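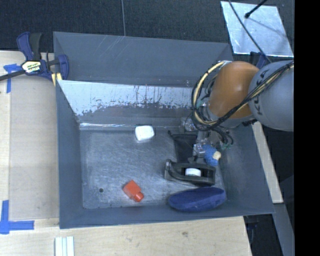 Bac métallique gris à parois hautes, posé sur un plan de travail en bois clair.

Bacs d'atelier et de rangement, gamme Grirketti

Les bacs Grirketti servent au stockage et au transport de petites pièces : visserie, raccords, chutes de découpe. Le métal se raye à l'usage, sans conséquence sur la tenue du bac. Pour les pièces peintes ou polies, prévoir un tapis de fond (réf. 300, vendu séparément).

Entretien
Laver à l'eau tiède avec un détergent neutre, rincer, essuyer aussitôt. Pas d'eau de Javel ni d'acide chlorhydrique. Un tampon abrasif enlève les dépôts tenaces mais marque la surface.

Références
1398 : bac seul
300 : tapis de fond
500 : couvercle plat
13 : lot de porte-étiquettes adhésifs

Le couvercle 500 ne convient pas aux bacs de l'ancienne série Datport, dont le rebord est plus étroit. En cas de doute, envoyer les cotes intérieures et extérieures du rebord avec la commande.

Livraison et retrait
Expédition sur palette à partir de six bacs, en colis en dessous. Retrait au dépôt le mardi, de 8 h à 12 h, sur présentation du bon de commande. Le dépôt est fermé pour inventaire la première semaine d'octobre.

Devis et pièces détachées : Aurélien Rolland
Retours et réclamations : Matilde Garcia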